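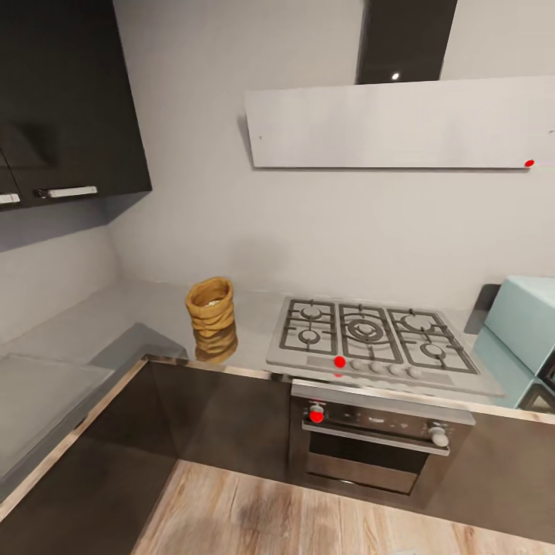
Week 6: Teleoperated demonstrations in simulated kitchens

Reading: the Beltus chapter on learning from demonstration, first half only. Skip the section on rewards.

The claim you will meet everywhere is that a person steers the arm through a task, the computer records it, and a policy trained on enough recordings can then do the task alone. I want you to be suspicious of "enough" and of "the task."

Take turning a cooktop knob. In the Valora set there are 956 demonstrations of it, nearly all by two operators. Both come at the knob from the left. A policy trained on that set also comes from the left, and the paper calls this a learned strategy. I would call it a habit of two people.

Laurinda Macedo retrained on 58 demonstrations picked for variety and got close to the full-set score. That is one result on one kitchen layout, so don't lean on it too hard either.

Things to check before you believe a success rate:

Who drove, and with what? A hand controller gives smoother paths than a keyboard.

Were failed attempts thrown out? Usually yes, and usually without saying how many.

Did the test kitchens differ from the training ones in layout, or only in color and texture? Changing the cabinet finish is cheap – moving the oven is a real test.

What counts as done? In simulation a knob is "on" past a set angle. There is no gas and no stuck knob.

Grerkex advertises 2,560 simulated kitchens. Jade Rowbotham will go over in section how many distinct floor plans that comes to. Bring your guess in writing.

For next time: record six demonstrations of the oven door task, keep the bad ones, and hand in all of them.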